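Uva y cajas de madera — ficha del conjunto de datos

Versión 1.2
Responsable: Valentin Nistor, Modanix
Fecha de esta versión: jueves, 18 de diciembre de 2025
Idioma de las anotaciones: español

Resumen

Este conjunto reúne 3,361 imágenes de fruta y verdura colocada en cajas de listones, sobre una mesa o en una estantería de exposición. El asunto principal es la uva en racimo: dónde está, si ocupa una caja o queda fuera de ella y qué otros productos tiene cerca. Se preparó en Grundard, la sala de muestras de Modanix, y sirve para trabajos de recuento de cajas ocupadas, separación de productos por tipo y revisión del orden de un expositor.

No es un catálogo de variedades. Las etiquetas de uva distinguen el color a la vista y nada más: ninguna imagen lleva nombre de cultivar, origen, calibre ni peso.

Contenido

Las imágenes están repartidas en 66 series. Cada serie corresponde a una colocación de los productos, y dentro de ella cambian el punto de vista y la posición de los racimos. Las series no tienen todas el mismo número de imágenes. Las más cortas son las de la mesa, porque allí la colocación se rehacía más a menudo.

Carpetas:

mesa/ — cajas sobre la mesa larga, vacías o llenas
estanteria/ — cajas en la estantería negra con enredadera
detalle/ — vistas cercanas de un racimo
etiquetas/ — un archivo JSON por serie
particion/ — listas de entrenamiento, validación y prueba

La partición de prueba tiene 300 imágenes y no comparte series con las otras dos. Si se rehace la partición hay que mantener las series enteras. Dos imágenes de la misma serie se parecen demasiado, y un reparto al azar da resultados mejores de lo que corresponde.

Muestras
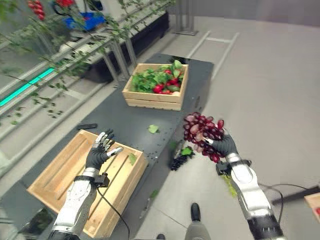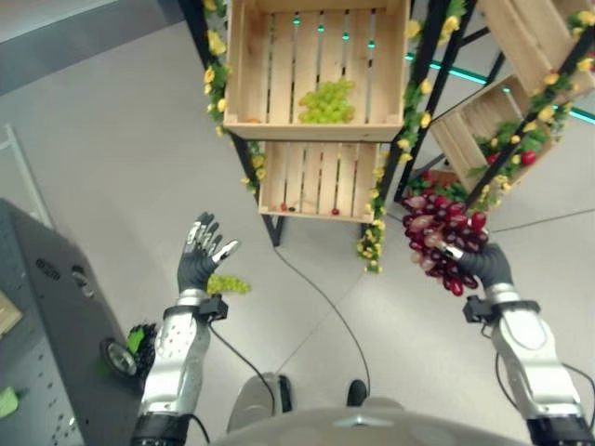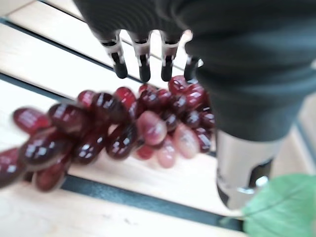
La etiqueta «racimo» se aplica a cada grupo de uvas unido, sea cual sea su tamaño, y lleva un atributo de color y otro de ubicación. Los valores de ubicación son «en_caja», «sobre_superficie», «suelo» y «sujeto». En la muestra de la estantería se dan tres de ellos a la vez: hay un racimo verde dentro de la caja superior central, otro verde en las baldosas del suelo y uno rojo sujeto. Las dos uvas sueltas de la caja inmediatamente inferior van con la etiqueta «grano», y esa caja se considera ocupada aunque le sobre casi todo el sitio. En la mesa, la caja cercana solo contiene una hoja verde y se anota como vacía: las hojas no cuentan como producto.

Etiquetas

caja: contenedor de listones de madera. Se anota entera, incluida la parte tapada cuando su contorno se deduce sin duda. Atributo «estado»: vacia, ocupada, no_visible.

racimo: véase el apartado anterior. Atributo «color»: rojo, verde, morado_oscuro, mezclado. Un racimo rojo con granos más pálidos sigue siendo rojo.

grano: uva suelta. Si hay varias y se tocan, se anota cada una por separado.

hoja: hoja suelta, separada de cualquier manojo. Las hojas de la enredadera no se anotan.

verdura_hoja: manojo o montón de hojas. Incluye las raíces que lleven unidas.

rojo_indeterminado: producto rojo que no se puede asignar a una clase con seguridad. Es la etiqueta correcta para una caja cuyo contenido podría ser uva o tomate. No se debe completar mirando otra imagen de la misma serie.

otro: cualquier objeto pequeño sobre la mesa que no pertenezca a las clases anteriores. No lleva atributos.

Cómo se anotó

La primera pasada la hizo el equipo de Jurkildale con la herramienta interna Tam. Cada imagen se anotó una vez y cada serie se revisó completa por una segunda persona. Los desacuerdos sobre color se resolvieron con la imagen tal cual, sin corregir brillo ni contraste. Los desacuerdos sobre el estado de una caja pasaron a Valentin Nistor, que fijó la regla de las hojas descrita más arriba.

En enero se cambió el criterio para los racimos parcialmente tapados. Antes se anotaba solo la parte visible; ahora se anota la parte visible y se añade el campo «oculto» con valor verdadero. Quedan 5 series con el criterio antiguo. Están listadas en etiquetas/pendientes.txt y conviene excluirlas si el campo «oculto» es importante para el trabajo.

Formato

Cada archivo JSON contiene una lista de imágenes y, para cada una, una lista de anotaciones con los campos id, clase, contorno, atributos y oculto. Los contornos son polígonos cerrados. Los identificadores son únicos dentro de la serie, pero se repiten entre series, así que al unir archivos hay que anteponer el nombre de la serie.

Los nombres de clase van en minúsculas y sin tildes. Los atributos también — «vacia» está escrito así a propósito.

Limitaciones conocidas

El brillo de los granos engaña. En las vistas cercanas aparecen reflejos blancos muy marcados, y en otras imágenes algunos granos se ven casi translúcidos. Un modelo que separe por color medio tenderá a partir un racimo rojo en dos.

Las cajas son todas de madera clara y de construcción parecida. No hay cajas de plástico ni de cartón, y no se ha probado nada con ellas.

En la estantería, la enredadera con flores pequeñas amarillas se mezcla visualmente con el producto de hoja. Es la fuente principal de errores de la clase verdura_hoja. Para quien solo necesite uva, lo más sencillo es quitar esa clase al cargar los datos.

Algunas vistas cercanas tienen zonas borrosas. Se conservaron cuando el racimo seguía siendo reconocible.

La proporción de colores no está equilibrada: predomina el rojo. Los racimos verdes aparecen sobre todo en estanteria/ y los morados oscuros en mesa/, de modo que color y lugar van bastante ligados. Hay que tenerlo presente antes de interpretar un buen resultado por color.

El conjunto no sirve para juzgar madurez, frescura ni calidad. Tampoco contiene ninguna anotación sobre si la fruta es natural o decorativa, y no se debe deducir del aspecto.

Uso y cita

Uso libre para investigación y docencia. Para uso comercial hay que escribir a Modanix antes de descargar la carpeta de imágenes; las etiquetas se pueden consultar sin permiso previo.

Forma de cita: Nistor, V. «Uva y cajas de madera», Modanix, versión 1.2.

Cambios

1.2 — Campo «oculto» en los racimos. Etiqueta rojo_indeterminado separada de otro.
1.1 — Corregidos los identificadores repetidos dentro de una misma serie. Añadida la carpeta detalle/.
1.0 — Primera entrega, solo con mesa/ y estanteria/.

Pendiente: pasar al criterio nuevo las series que faltan y revisar los contornos de las cajas en ángulo de la estantería, donde los listones del fondo se confundieron varias veces con el borde.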